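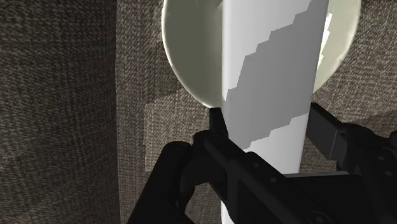

White cylinder with a pale round disc behind it. Computer rendering.

January 2025
By Soledad Wojcik

Wanted: people who eat dinner at home and don't mind writing it down

You have probably read that a smaller plate makes you eat less. It has been in magazines for years, and it gets repeated by people selling small plates. I have my doubts. Much of what I've read on the subject comes down to a handful of people, one meal, and somebody watching them eat it. I don't eat the same way when I'm being watched, and I doubt you do.

The Brilgate Table Study wants to see what happens over 52 days in ordinary kitchens, with ordinary food and nobody hovering. We may find that plate size matters. We may find it does nothing after the first week. If the result is dull we'll publish it anyway, and that is written into our agreement with Vekmont, which is paying for this. Vekmont sells tableware, so you should be suspicious of that, as I was. They don't see the data before it comes out and they have no say in the write-up. Ask me for the agreement and I'll send you the whole thing.

What you would do

You'll get a set of plates, a kitchen scale and a paper log. Each evening you weigh your dinner before you eat, weigh whatever is left, and write down both numbers. Second helpings go on their own line. At some point we will ask you to switch plates. You eat what you would have eaten anyway. Please don't start a diet for us, and please don't try to be a good participant by guessing what we hope to see.

It gets boring. People who did our short trial run in Stirari told us the weighing was fine for a week and a nuisance after that. If you already own three abandoned journals, think hard before you write in.

Who we're looking for

Adults who eat dinner at home at least five nights a week. You can live alone or with others, but only one person per household can take part. We can't take anyone who is pregnant, who is under a doctor's orders about food, or who has ever had an eating disorder. Weighing every meal is a bad idea for some people and I'd sooner lose the numbers.

We have room for 818 participants and expect to turn some people away. Places are drawn by lot from everyone who qualifies, so there's no prize for being early.

What you get

$1170 if you complete the full log, paid by check. If you stop partway, you're paid for the days you finished. You keep the plates and the scale. You will not get nutrition advice, a wellness score or an app.

How to apply

Write to Soledad Wojcik, Brilgate Table Study, P.O. Box 2515, Sial. Tell us how many nights a week you eat at home, who usually cooks, and what you ate last night. One page is enough. If you think the study is badly designed, say so and say where. That won't count against you, and I'll read those letters first.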